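Stirnska House community lending library
Progress report to the Dunis Fund
2024-10-01

Summary
The lending library opened to members in February and is running within budget. We have catalogued 4000 books and have 300 registered borrowers. The evening reading group has moved to a fortnightly slot at the request of those who attend.

Stock and lending
Most of the stock came from the old Yupanqui reading room. Everaldo Barros sorted it by language, and the Portuguese shelves are now the most used after children's fiction. Large print is still thin and we get asked for it every week. Loans go out for up to 30 days, with one renewal. Reminders are sent by text message, which has cut down on late returns.

Rooms
The interior plans have been agreed with the landlord. The main walls stay pale grey. Nivaldo Frota is pricing the remaining joinery, and we expect his figures before the next payment falls due.
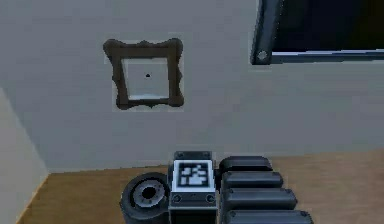
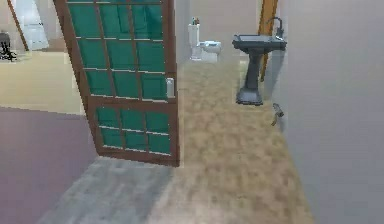 Dark frame on the grey wall; glazed door to the bathroom.

Staffing
Daiane Camargo has taken over the Saturday children's hour from Emerson Holanda, who now handles school visits. Both are on part-time contracts paid from your grant. Training on the catalogue software took longer than planned and used 20 hours of paid time.

Spending
The shelving order from Plevadska came in under the quote. We would like to move the difference to large print stock and ask for your agreement in writing.

Next period
Start the home delivery round.
Finish labelling the local history section.
Replace the returns box, as the lid sticks.

Gwenllian Wogan
Library manager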